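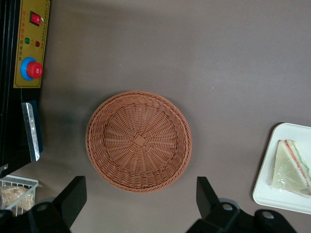 Zosomwood Resettlement Interviews, data card

The corpus holds transcripts and summary records of interviews with people who settled in Zosomwood after leaving their home countries, and with relatives who joined them later. The interviews were recorded for a student oral history project and typed up for classroom and library use. Each one opened with an everyday object, chosen by the interviewer, to get the speaker talking before any question about travel or family. A shallow round basket, empty, with strands running out from a small square knot at the center of the base, is the sort of thing that worked well as an opener: it led to talk of markets, kitchens and who taught whom to weave. Object talk is kept in the transcripts and tagged OPENER so that it can be filtered out.

Contents

transcripts/ - plain text, UTF-8, one file per session
summaries/ - one short abstract per session, written by the transcriber
segments.csv - 2,752 rows, one per speaker turn group
topics.csv - 40 topic codes with definitions
speakers.csv - speaker codes, arrival decade, interview language
CHANGES - corrections by release

Fields in segments.csv

session_id: matches the transcript file name without the extension
seg_no: integer, restarts at 1 in each session
speaker: code from speakers.csv, or INT for the interviewer
lang: language spoken, before translation
text: English text of the segment, 500 words at most
topic: one code from topics.csv
flag: empty, OPENER, UNCLEAR or WITHHELD

Segments longer than the word limit were split at the nearest full stop. Split segments share a topic code but have separate numbers.

Collection

Sessions were held in 6 languages. Speakers chose the language and could change it partway through. Where that happened, the change starts a new segment even if the topic stays the same. Interviews in Ukrainian were translated by Olesia Kravets. Khrystyna-Mariia Ivanyshyn wrote the topic codes and did the second pass on all files. Translations favor plain meaning over style. Proverbs are given word for word, with a gloss in square brackets.

Names and places

Speaker names are replaced by codes. Names of relatives are replaced by the relation (MOTHER, COUSIN-2). Small towns are replaced by the region. Cities and camps are left in unless the speaker asked otherwise. A WITHHELD segment keeps its row and number, with the text field blank - do not treat these as missing data.

Known problems

Dates inside the interviews are as spoken and have not been checked. Several speakers give two different years for the same event.
Laughter and pauses are marked unevenly. Early transcripts have almost none.
Topic code WORK is too broad and covers both paid work and chores.
The Kovalchuk sessions were recorded in a room with a fan running and carry more UNCLEAR flags than the rest.

Use

Free for teaching, research and local history writing. Cite the session_id and segment number with any quotation. Do not try to identify speakers, and do not combine speakers.csv with outside address or school records. Audio is not distributed.

Corrections received before October go into the next release. Send the session_id, the segment number and the proposed text.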